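Rules for Robots: How People and Machines Share a Room

A page for readers ages 8 to 12

Robots have rules, just like swimming pools and school buses do. Some of the rules are for the robot. Most of them are for the people who build it, teach it and stand near it. This page explains where the rules come from and what they say.

What is a rule, and what is a standard?

A rule tells you what to do or what you must not do. "No running in the hall" is a rule. Your school made it, and it works in your school.

A standard is a bigger kind of agreement. Many people from many places sit down and write out the best way to do something. Then everybody can use the same way. Screws are a good example. If you lose a screw from your bike, you can buy another one the same size, and it will fit. That works because people agreed on the sizes of screws a long time ago.

There are standards for robots too. They say things like how a stop button should work, how hard a robot arm may push if it touches a person, and what has to be written in the instruction book. Standards are long and not very exciting to read. The people who build robots read them anyway.

There is a third kind, called good practice. Good practice means the sensible habits of people who do a job well. It may not be written in any law. A cook who turns pot handles away from the edge of the stove is following good practice. Robot workers have habits like that, and you will read about several of them here.

The stop button

Almost every large robot has an emergency stop button. It is usually red and shaped like a mushroom, with a yellow background. You can hit it with your whole hand. You do not have to aim with one finger.

When someone pushes the button, the robot must stop. It does not finish what it was doing first. It also must not start again by itself when the button is let go. A person has to reset the button and then start the robot on purpose.

Here is what good practice says about stop buttons:

Everyone in the room knows where the button is.
Nothing is piled in front of it.
It gets tested, even when nothing is wrong.
Anybody may push it. You do not need permission, and you do not get in trouble for pushing it when it was not needed.

The last one matters a lot. If people worry about being scolded, they wait too long.

Slow, slower, stop

Robots can move much faster than people expect. A robot arm in a factory may sit still for a while and then swing around in less time than it takes you to blink and step back. For this reason many factory robots work inside a fence. When the gate opens, the robot stops.

Other robots are made to work close to people, with no fence. These have to follow different rules. They must move slowly when a person is near, and they must not push hard. Some have sensors that feel a bump. Others use sensors that notice a person coming and slow the robot down before there is any bump at all.

Picture a robot that brings boxes to a packing table. Its rule might have three parts. If nobody is near, it can go at its normal speed. If somebody comes closer, it goes slowly. If somebody is right next to it, it stands still. The builders choose the distances by measuring how long the robot needs to stop, and then they add extra room for safety.

Teaching a robot

A robot does not know how to pick up a cup. Somebody has to teach it. One way is to write a computer program with every little move in it. Another way is to show the robot many examples of a person doing the job.

To make the examples, a person can hold a tool called a hand-held gripper. A gripper is the robot's version of a hand. It has jaws that open and close. The person uses the gripper to do ordinary jobs, and the moves are recorded. Later, a computer studies the recordings to work out how a robot could make the same moves.

Some hand-held grippers have cubes on them with black-and-white patterns. The patterns are called markers. A camera can find a marker easily and tell which way it is turned, so the computer can work out where the gripper is.
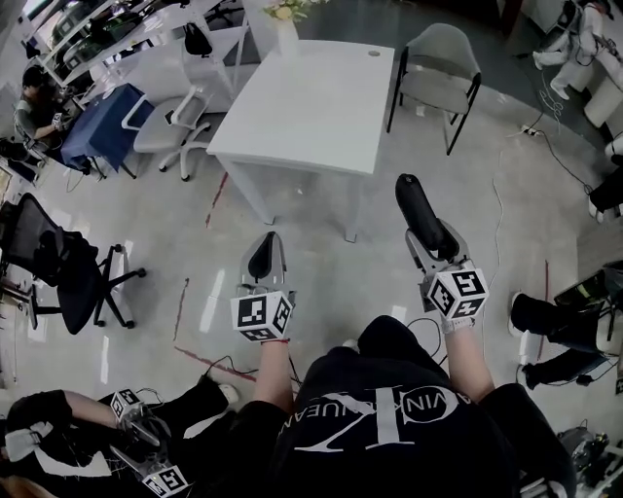
House rules for a robot workroom

Every workroom has its own list. The list below was written by Zorica Kneževič for the teaching room at Gikberg, where people record moves with grippers and try them out on robots. She keeps it to one page so that people will read it.

1. Know who is in the room. Before a robot is switched on, the person in charge looks all the way around and says out loud, "Robot on." Everyone else answers.

2. Look at the floor. Cables are the most common thing to trip on. Long cables go along the wall or under a cover. If a cable has to cross the floor for a short time, tell the others.

3. Tape lines mean something. If there is tape on the floor around a robot's space, stay on your side of it. When the tape gets old and hard to see, put down new tape.

4. Sleeves, hair and strings. Long hair is tied back near moving machines. Loose sleeves are rolled up. Anything that dangles is tucked in or taken off.

5. Bags go on the shelf. Bags on the floor get in the way of feet and wheels.

6. One person gives the orders. If two people tell a robot what to do at the same time, neither of them knows what it will do next.

7. Take a rest. Holding a gripper is tiring for your hands and wrists. Put it down between turns and stretch your fingers. A tired person makes poor examples, and the robot learns from those too.

8. Write it down. If something goes wrong, even something small, it goes in the notebook with the day and the time.

Number 8 may sound like homework. It helps because small problems often come back. If a gripper sticks on one day and sticks again a week later, the notebook shows it, and somebody can fix the part before it breaks.

Rules about being recorded

When people teach a robot by showing it what to do, there are often cameras in the room. Cameras record whatever is in front of them. They may record faces, voices, or the words on someone's shirt.

So there are rules about that too. People should be told that recording is going on. They should be asked first, and they are allowed to say no. The recordings should be kept in a safe place and used only for what people agreed to. If the person is a child, a parent or guardian has to agree as well.

You can use the same rule at home. Ask before you film somebody. If they say no, put the camera down.

Checking the robot

A new robot is not put to work on its first day. It is tested. The testers at a company called Van Wyk have a robot that moves trays from one shelf to another. Before it was allowed near people, it had to move 2000 trays in an empty test area. After that it moved 100 more with a tester standing beside it and one hand near the stop button.

The testers also try to confuse it. They turn the lights down. They put a tray in crooked, or they take the tray away just before the robot reaches for it. They want to find the mistakes in the test area, where a mistake does no harm.

When a robot fails a test, it goes back to the builders. They change something and the tests start again from the beginning – all of them, including the ones it passed before. A change that fixes one thing can spoil another.

Who is responsible?

If a robot knocks over a glass, you cannot blame the robot. It does not understand right and wrong. People are responsible for it. The builder is responsible for making it well. The owner has to look after it and use it the right way. The person running it has to pay attention.

This is one reason robots come with thick instruction books. The book says what the robot is meant to do and what it is not meant to do. A robot made for carrying towels should not be used for carrying hot soup, even if the tray looks big enough.

Try it: the human robot

You need two people, a blindfold and some soft toys.

One person is the robot and wears the blindfold. The other is the operator. Put the toys on the floor in a clear room, away from stairs and sharp corners. The robot may move only when the operator gives an order, such as "one step forward" or "close your hand." The operator has 60 seconds to get the robot to pick up one toy.

Before you start, agree on these things:

What word means stop? It should be a word you will not use for anything else.
How big is one step?
What does the robot do if it does not understand an order?
Who else may say the stop word?

Play once. Then talk about what went wrong and add one new rule to your list. Play again and see if it goes better. A class in Clillow ended up with 19 rules, and they crossed out several of them later because they could not remember so many.

Words to know

Emergency stop: a button that makes a machine stop right away.
Good practice: the sensible habits of people who do a job well.
Gripper: the part of a robot that grabs and holds things.
Marker: a pattern that a camera can find easily.
Operator: the person who runs a machine.
Sensor: a part that lets a machine notice something, such as light, distance or a bump.
Standard: a way of doing something that many people have agreed to follow.

Page last checked Monday, July 23, 2018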